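Início > Casa > Consumo > Reportagem

Tempo de leitura: 3 min

O arroz perfeito e outras promessas da bancada

Toda vez que uma marca de eletrodomésticos descobre uma palavra nova, a cozinha paga a conta. A deste ano é "inteligente". A Hilar vende uma panela elétrica que, segundo o folheto, "entende o grão". A Rivance foi mais longe e promete que o aparelho aprende o gosto da casa em um mês. Pedi às duas que explicassem o que isso quer dizer. A primeira mandou de volta o folheto. A segunda mandou um vídeo com música.

Uma panela elétrica básica funciona com um princípio simples: enquanto há água livre no fundo, a temperatura fica perto da fervura; quando a água acaba, ela sobe e um termostato corta o aquecimento. Funciona há décadas. O que se acrescenta depois disso merece desconfiança, e o preço também: o modelo mais simples da Kashyap custa 238 reais, e o intermediário da mesma marca custa 300 a mais.
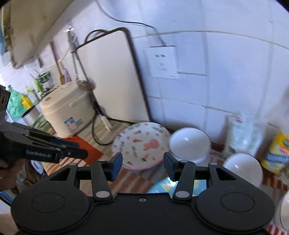 Panela de arroz de cor creme e tampa arredondada, sobre esteira listrada.

O que vem por esse dinheiro? Um visor, um programa para arroz integral e outro chamado "caseiro", que o manual não define. Fiz arroz branco nas duas durante duas semanas, sempre com o mesmo pacote e a mesma medida. Servi sem avisar qual era qual. Na quarta-feira em que a barata passou do ponto, a culpa foi minha, que errei a água. No resto, ninguém à mesa soube distinguir.

O programa de integral tem alguma utilidade, admito. Ele prolonga a etapa de descanso e poupa uma espiada na tampa. Vale 300 reais? Para quem come integral todo dia, talvez. Eu como às vezes, por culpa. 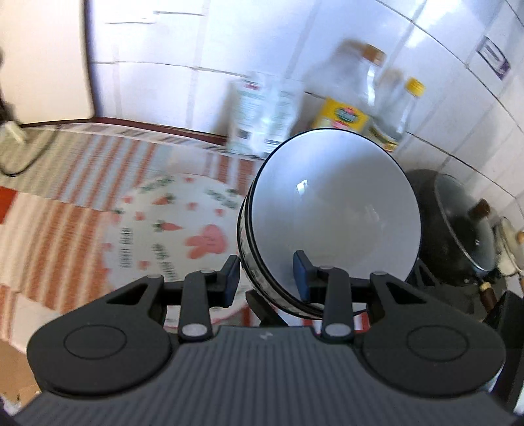 Lavar ou não lavar é a outra discussão que o mercado resolveu faturar. A Rumetti lançou um lavador com furos laterais e válvula no fundo, por 100 reais, e diz que ele retira o amido "em excesso", sem informar quanto seria o excesso. Testei. Retira, como retira qualquer recipiente fundo com água e uma mão dentro. Uma bacia grande de ágata branca, dessas de sempre, faz o serviço com uma vantagem que o folheto não menciona: contra o fundo claro é fácil ver pedrinha e grão escuro. Paguei 50 na minha, na feira, e ela ainda serve para a salada.

Fica a questão do sabor, que as marcas tratam como se fosse assunto de engenharia. Alho refogado antes, folha de louro, sal na hora certa: nada disso está no visor. A panela da Hilar avisa com uma melodia de onze notas que o arroz está pronto, e não há como desligar o som. Procurei no manual inteiro.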